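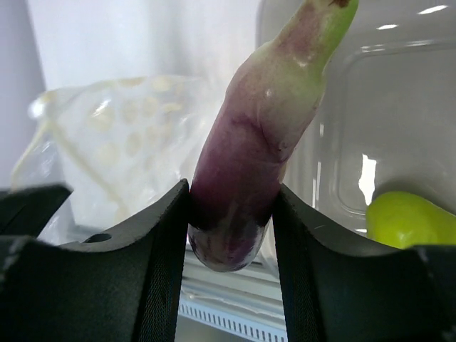
Snow Depth Estimation at Skurkimholm Using a Low-Cost Ultrasonic Sensor
Student project report, final version
Jirayu Nilsuwan and Adesuwa Danladi
2 July 2019

1. Background

The snow report for the Skurkimholm ski area is based on one stake reading per day, taken at the base station. The reading is entered by hand and published before the lifts open. Snowfall during the day does not appear until the following morning, and drifting near the stake can shift the value by several centimeters. This project tested whether a fixed ultrasonic sensor could supply hourly depth values of comparable quality.

2. Site and equipment

The sensor was mounted on a horizontal arm attached to a steel mast on level ground behind the base station. Before the season the distance from the sensor face to bare ground was measured as 411 cm. The mast is sheltered from the west by spruce trees but open to the north.

Distance readings were stored on an Etano logger powered by a lead-acid battery. Air temperature was measured in a ventilated shield on the same mast. The forecast values used for comparison came from the Katier model output for the grid cell containing the site. The cell has a mean elevation 400 m above the base station, and this difference was not corrected in the first round of analysis.

3. Method

Snow depth was computed as the ground distance minus the measured distance. The speed of sound depends on air temperature, so each reading was multiplied by the square root of T/273.15, with T in kelvin. The logger took a burst of 7 readings at the start of each hour and kept the median. Hours in which the readings in a burst differed by more than 2 cm were flagged and left out.

New snow was defined as the increase in depth between consecutive morning values. Settling was ignored. This makes the new snow totals too low after heavy falls, when the older layers compress under the load.

4. Results

Agreement with the stake was good in cold, calm weather. The largest differences came during snowfall with strong north wind, when flakes in the beam returned early echoes and the computed depth was too high. Most of the flagged hours fall in these periods.

February had the longest unbroken record. The sensor picked up every snowfall listed in the published report, and it also showed two short afternoon falls that had melted or settled by the next stake reading. The timing of these falls matched the notes kept by the Chaiyaporn lift crew.

The model forecast gave too much snow on mild days. At the elevation of the grid cell the precipitation was treated as snow, while at the base station it fell as rain or sleet. Applying a standard lapse rate to the forecast temperature removed most of these cases – the remaining ones were close to freezing and could not be sorted by temperature alone.

5. Sources of error

The mast leaned slightly after the ground thawed in spring. The bare-ground distance was measured again at that point, but the date when the lean began is unknown, and late-season depths should be used with care. Frost on the sensor face caused one gap in the record. The temperature shield was partly buried for a short time and the readings from that period were dropped.

6. Further work

A second mast at mid-mountain would allow a direct check of the elevation correction. The burst filter should also be tested against wind speed, which was not logged. The data files and the processing script are stored with the department copy of this report.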